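Drerklow desk-top tasks, data card

Version dated 2018-11-22. Maintained by Halvard Berge and Ming-te Chung. Please send corrections to either of us and quote the folder name.

What this is

Drerklow is a set of short recordings of people packing, unpacking and sorting small items at a table. It covers the ordinary business of putting gear back in its case, coiling leads, closing zips and leaving the tabletop clear. There are 2,790 recordings in this release. Each is a single task from start to finish, and most run under a minute.

Folders

prorkow/ holds the case tasks: open, load, close, carry.
gudeta/ holds loose items such as pens, boxes, folded cloths and paper.
orko/ holds the cable tasks. It is the smallest folder and the labels are the least settled.

Every folder has a file called tasks.csv with the columns id, task, surface, items, outcome and notes. The outcome column takes done, partial or abandoned. Notes are free text in whatever spelling the person used, so search for both grey and gray.

Surfaces and items

The table is listed as "wood grain, rounded corners" in the surface column. Where a recording used a different table, the entry says "other" and the notes usually say what it was. Items are named by type and never by brand. A case is a case whether it zips or clips. Small things that were left on the table and played no part in the task are listed as "stray", and we did not try to identify them.

Labelling

Two people labelled each recording separately. Where they disagreed, a third label was added and the majority kept. A case counts as open once the lid is folded back and stays there by itself. A cable that hangs over the edge of the table is labelled "over edge" even if the rest of it is on top.

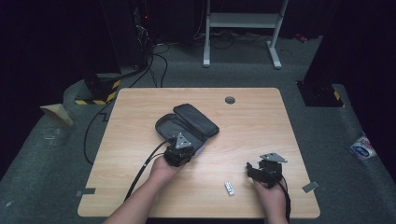

Cables running across the carpet are not labelled at all in this version. We started on them in April and gave up after 500 recordings, as the two sets of labels rarely matched. Those partial labels are in orko/old and should not be used for scoring.

Known problems

Roughly 15 entries in gudeta/ have the task and notes columns swapped.
Some abandoned tasks were labelled done in the first pass. We fixed the ones we found.
Ids above 3,000 are reserved for the next release and will be rejected by the check script.

Use

Free for research and teaching. Please name the version date in anything you publish.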